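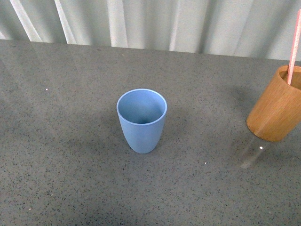 Blue cup and wooden cup w/ straw, kitchen worktop, Cho flat

Ticket 196 - Worktop marks / cups, Cho flat kitchen
Status: open again
Raised by: Seung-woo Seo
Priority: low (was medium)

Problem as reported
Rings on the grey speckled worktop. Pale, slightly rough if you run a nail over them. Turn up after drinks have been left standing, mostly nearest the sink. Also the wooden cups going tacky on the bottom and smelling a bit sour. Guests in the Cho flat have mentioned the smell twice. No one has mentioned the rings but I can see them when the light is low.

Same worktop in the Endard flat, no rings there. Endard has no wooden cups, only plastic.

Log

09:10 Wiped down with plain warm water and a cloth. Rings still there. Speckle makes them a pain to find, had to get my head down level with the top and look across.

09:25 Washing up liquid, soft sponge. Two of the fainter ones went. Rest no change.

09:40 Put a drop of water next to a ring and left it. Sat as a bead, didnt soak in. So the surface is probably fine and it's something on top of it. Good.

10:05 Checked bottoms of the cups. Blue plastic ones clean, dry, nothing. Wooden ones: three of them leave a faint smear on kitchen roll. Think its the oil we put on in July. Too much oil, not enough wiping off after. My fault partly, I did half of them in a rush.

10:20 Limescale also possible. Water is hard here. Tried white vinegar on the cloth in one spot, then stopped because I wasnt sure about vinegar on this top. Rinsed it straight away. Please nobody use vinegar until Ratard come back to us.

11:00 Emailed Ratard (they fitted the tops) asking what is safe. Sent the invoice page with it.

Reply from Ratard, pasted in
"Hi, avoid vinegar, lemon and anything sold for descaling kettles. Mild detergent for grease, plastic scraper held flat for anything raised. Do not use a scouring pad as it will dull the finish. If a mark remains after that let us know and we will look at it."

14:15 Plastic scraper held flat. Came off! Greyish flakes, sort of waxy. So it is oil + hard water together, or that's my guess. Did the whole sink end. Washed and dried after.

14:50 Cups. Washed all the wooden ones in hot soapy water by hand, NOT the dishwasher, stood them upside down on the rack. Smell mostly gone on all but one. That one has a dark patch inside low down, have put it in the box under the stairs, dont put it back in the cupboard.

15:30 Test. One blue plastic and one wooden, both filled with cold water, left standing side by side for 120 minutes on the clean bit.

17:30 Plastic: nothing. Wooden: very faint ring, wiped off with a dry cloth. Better than before but still not right. Needs a second wash to get rest of the oil off I think.

17:40 Closed.

Reopened, next visit

Smell back on two wooden cups. Both had been put away damp, stacked one in the other. Cupboard felt stuffy when I opened it. The rings have not come back so I am leaving that part as fixed.

Straws: seperate thing but putting it here. Pink ones are getting washed with the cups and put away with water still inside. Need the thin brush through them then stand upright to drain. Brush is in the drawer with the tin opener. If it's not there check the Cola flat, it wanders.

What to do from now on
Wooden cups washed by hand, dried with a tea towel, left out on the rack overnight. No stacking.
No more oil on them until I say. When we do oil, thin coat, wipe, wait a full day, wipe again.
Drinks for welcome trays go in the plastic cups for now. Wooden ones only if the guest asks.
Worktop: washing up liquid and a soft cloth, then dry it. Dry is the bit that keeps getting skipped.

Parts / spend
Plastic scrapers, pack of 8, in the cleaning cupboard, top shelf. Take one to Endard.
Coasters: priced some cork ones, not ordered yet. Would do all the flats for almost 57 pounds. Waiting on a yes.

Still open
- second wash on wooden cups, then repeat the standing test
- decide on the one with the dark patch (bin it?)
- coasters yes/no
- ask Ratard if the Cola flat top is the same stuff, it looks darker to me

Will update after the second wash. S.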